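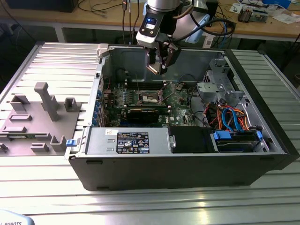

Kostau, January

Prestotar Open-Chassis Workcell
Bench cell for robotic assembly and service work on desktop computers
Manufacturer: Brullell
Demonstration unit: Obradović showroom, Kostau

Overview

Prestotar is a single-arm bench cell for small-part handling inside an opened computer case. It is supplied to repair centers, refurbishing lines and technical colleges. The cell was run at the January open day in Kostau with a full-size desktop tower as the workpiece, and the notes on this page follow that setup where it differs from the standard delivery.

The tower is laid on its side with the side panel off, so the motherboard faces up and the arm works from above. No turning fixture is used. The power supply, the drives and their wiring stay in the case during board-level work. This leaves less open space for the gripper than a bare board on a tray would, and the approach paths are planned around it.

Work surface

The table is built from parallel aluminum extrusions with open grooves. Fixtures, stops and clamps can be set at any point along a groove. The surface is uncoated and reflects overhead light. Sites with strong ceiling lighting should order the matte cover strips, which press into the grooves and can be cut to length with a hand saw.

A standard tower case occupies the right and center of the table, and the fixture plate sits to its left. The two can be swapped on request. The swap changes the cable routing at the wrist and should be specified at the time of order.

Gripper and wrist

The cell uses a parallel gripper with two fingers. The fingers are dark and angular, for entry between a graphics card and the parts above it. Spare fingers are sold in pairs. They are not interchangeable with fingers from the earlier Prestotar bench unit, which used a wider mounting foot.

The wrist carries a status light. Blue means that the tool is powered and communicating. The light does not indicate that the arm is stationary, and it must not be used as a safety signal. Visitors in Kostau raised this point several times, and the wording on the operator card has been changed.

Fixture plate

The plate supplied for computer work is 3D-printed in gray plastic and carries a tall T-shaped peg, U-shaped cradles and low slotted blocks. The holders stand clear of the plate so that the fingers can close on a part without touching the base. Brullell supplies the drawing files with the cell. Customers may print their own plates, provided that the outer dimensions and the two reference edges are kept.

Printed holders wear at the contact faces. Check them weekly in regular use and replace the plate when a part can be rocked by hand.

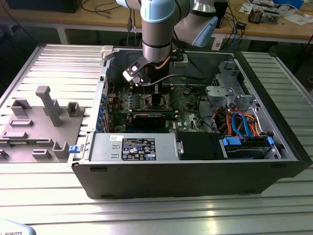 Approach to the processor socket is the slowest part of the program. The arm comes down vertically to a hold height, stops, and continues at reduced speed. The hold height is set once for each case model. Cable bundles near the drive bays should be tied back before the program starts, as the planner works from the case model and takes no account of loose wiring.

The program does not handle thermal paste. Cleaning the processor and applying new paste remain manual steps, and the cell prompts for both on the operator panel.

Program at the open day

Visitors were admitted at 10 a.m. and the cell ran until mid-afternoon. Each session lasted 9 minutes, with a pause for questions and a reset of the workpiece by hand. The sequence covered the approach to the board, work in the socket area and travel between the case and the fixture plate. More than 240 visitors registered.

Questions were mostly about mixed case models. The cell does not recognize a case by itself. The operator selects the model from a list of 59 stored cases, or teaches a new one by touching four reference points on the chassis. The list is updated twice a year. Cases with a motherboard tray that slides out should be taught with the tray fully home.

Several repair shops asked about laptops. Prestotar is not offered for laptops. The finger opening and the hold heights are set for tower and desktop cases, and no laptop plate is planned.

Standard delivery

Arm with wrist unit and cables
Parallel gripper, one set of fingers fitted
Extrusion table, assembled
Fixture plate for computer work
Operator panel and printed operator card
Drawing files for the fixture plate

Optional

Spare fingers, pair
Matte cover strips
Mirror-image layout (factory fitted)
Blank fixture plate
Case stops for small desktop housings

Site requirements

The table must stand on a level floor with free access from the front. Leave a gap at the back for the cable loop, which moves with the arm. A desk or bench may stand behind the cell if it is kept outside the marked working radius. The cell has no enclosure as delivered. A risk assessment for the site is the responsibility of the operator, and Brullell will provide the arm data needed to complete it.

Static protection is not built into the table. The grounding point is under the front left corner, and a wrist strap socket can be fitted beside it.

Viewing the unit

The demonstration unit remains in Kostau and can be seen by appointment through Obradović. Customers may bring their own case for a trial. Send the case model and an outline of the task in advance so that the reference points can be taught before the visit. Trials with customer parts are run at reduced speed.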